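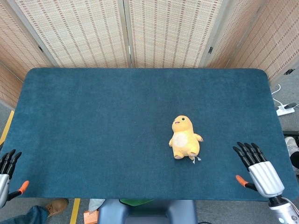
Two robot hands and a soft yellow toy, seen at our open day.

How does a robot pick up a toy?

On June 23, 2022 our class went to the open day at Brevovau. It is a workshop where people teach robots to use their hands. We took the bus from Clokholm and we were 38 children, so we had to go inside in 2 groups. My name is Ileana Costache and I am the teacher who wrote down this explanation, with help from the children.

What are the hands made of?

Look first at the fingers. They are black and they have joints, the same as yours. Bend your pointing finger slowly and you can feel where it folds. Each robot hand has four fingers and a thumb, and the thumb has an orange tip. The part that is like your palm is a silver colour.

Why a soft toy?

Kwame Lamptey, who showed us the robot, told us that a soft thing is harder to hold than a hard thing. A block keeps its shape when you squeeze it. A plush toy changes its shape a little every time. If the robot squeezes too much, the toy gets flat. If it squeezes too little, the toy falls.

The children at once gave the yellow toy a name, and the name was Utier. Some said it is a duckling and some said it is a chick. Mr. Lamptey said the robot has no opinion about this.

How does the robot know what to do?

It practises. A person first shows the movement many times, and the computer saves every try. For picking up one toy, the team had saved 752 tries before our visit. In 541 of them the toy was lifted well. The other ones are also kept, for the computer can learn from a mistake too.

You learned to tie your shoes in a similar way. Somebody showed you, you tried, the lace came open, and you tried again.

Does it see like we see?

A robot uses cameras as eyes. The camera gives a picture, and the computer must find in it where the toy stops and where the table starts. Yellow on dark teal is quite easy to find. Luminița asked what happens with a yellow toy on a yellow table. The answer was that this is much more difficult, and she was very proud of her question.

Try it at home

Put on thick winter mittens and pick up a small soft toy with only your thumb and one finger. Now close your eyes and do it again. Ask a grown-up or a friend to tell you "left", "right", "down" and "close". Then change places.

Words to remember

Joint: a place where a finger or an arm can bend.
Grip: the way a hand holds something.
Plush: a soft cloth that many toys are made of.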